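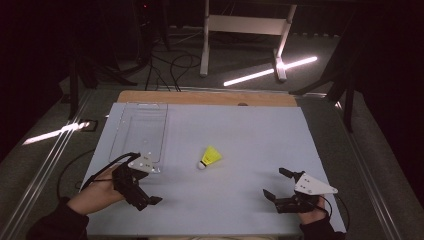 How should you store plastic shuttlecocks at home? Keep them somewhere with enough room for the skirts to hold their shape, away from radiators and direct sun, and don't put anything on top of them.

I've been meaning to write that down for ages, mostly for my own benefit, because I have broken every part of it. For years my badminton things lived in one enormous kit bag at the bottom of the wardrobe. Rackets, grips, odd socks, a towel I don't want to talk about, and somewhere underneath it all, the shuttles. I'd pull one out on court and it would have a skirt like a squashed paper cup. Then I'd spend the first few minutes of our hour pinching it back into shape while everyone stood there swinging their arms about and looking at the clock.

So in May I had a proper sort-out. I tipped the whole lot on to the spare bed and went through it with a mug of tea and the radio on, and it took far longer than I'd planned (a whole afternoon, if you include the bit where I sat down and re-read old league score sheets). The final tally was 86 shuttles. Eighty-six! I play twice a week, and I do not need 86 shuttles. I think what happens is that I buy a tube whenever I'm anxious about not having a tube, and then the tube goes into the bag and vanishes, and I get anxious again.

Most of them were yellow plastic ones, which is what we use at Wiltano, the sports hall I go to. The lighting there is a bit gloomy and the walls are painted cream, so a white shuttle disappears the second it gets above the net. Yellow is much kinder on my eyes. I did find a few feather ones as well, left over from my brief spell of thinking I was good enough for feathers. I'm not. I went through a whole tube in one evening at Picard Hall and felt every penny of it.

The sorting itself was very satisfying, I must say. I made a pile for good ones, a pile for knockabouts and a pile for the bin. My test for the good pile is very basic. I hold the shuttle by the cork and look down into the skirt from the open end, and if it looks round and nothing is split, it passes. Then I give the base a squeeze. If it feels firm, lovely. If it feels spongy or the covering is coming away, it's a knockabout at best. The bin pile was mainly ones with the skirt coming adrift from the cork, and I can't think why I'd ever kept those. There were 16 in the good pile that had clearly never been hit at all, which made me feel slightly sick about the money.

After that I had to find them all a home. I already had a stack of Dusex drawer trays from when I did the kitchen cutlery, the shallow see-through sort, so I tried one of those first. I wasn't expecting much as I'd assumed shuttles needed to be in a tube, end of story. But laying them on their sides in a shallow tray works nicely as long as you stick to a single layer and don't get greedy. The great thing about clear plastic is that I can see what I've got. I'm someone who forgets a thing exists once there's a lid on it – the freezer would tell you the same story.
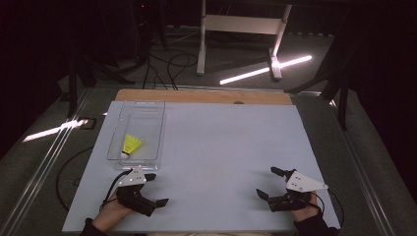 Does a clear tray work better than the original tube? For everyday shuttles it's handier, as you can see them and pick one up without tipping the others out, but the tube is still the better choice for travelling and for anything you won't use for months.

I've kept the tubes for the new ones, then, and they stand upright on the wardrobe shelf where I can't lie to myself about how many there are. The trays are for the ones on the go. I've ended up with 3 trays in total, one for match-standard shuttles, one for knockabouts, and one for what I'm calling sundries, meaning grip tape, the little scissors, plasters and the stub of a pencil for scoring. The sundries tray is already a mess, but it's a shallow mess, so I can find the scissors.

A few things I learnt along the way, in case you're about to attack your own kit bag. Wipe the tray out before you put anything in it. Mine looked perfectly clean until I held it up to the window, and then I saw the crumbs. A damp cloth and a dry tea towel did the job. Don't be tempted by a deep box, either. I tried a big Sakex crate from the loft before I settled on the trays, and within a week I'd piled everything up in it and the ones at the bottom had gone oval. It has jumpers in it now and is much happier.

If a plastic skirt has gone a funny shape, you can sometimes bring it back by gently easing it round with your fingers and then leaving it alone overnight. I've read about people steaming them over the kettle, and I did try it on a couple of the old ones, with mixed results (one came back beautifully, and the other I'd rather forget). I wouldn't do it with anything you care about.

And put them away as soon as you get in! This is the part I'm worst at. I come home starving and the bag gets dumped in the hall, and before you know it the shuttles are under a wet towel for 3 days and I'm back where I started. What has helped is keeping the knockabout tray on the side table by the front door. I drop the used ones straight in on my way to the kitchen, and whatever's in there goes back up to the wardrobe when I next go upstairs. It isn't the most elegant thing to have on display, and a visitor did once put their keys in it, but I can live with that.

The spare ones went to the junior session at Wiltano in a carrier bag. They get through shuttles at a terrifying rate, and were very pleased with even the slightly tatty ones. I've also made myself a rule that I'm not allowed to buy another tube until the shelf is down to its last one. So far I've stuck to it, although I did stand in the sports shop for quite a while last month with one in my hand, thinking about how nice and bright it was.

Next up is the racket end of the wardrobe. I've got two with broken strings that I keep saying I'll get done, and a cover that doesn't fit any racket I own. I'll report back once I've worked up the energy, and if you know what to do with a single left-foot court shoe, do leave me a comment.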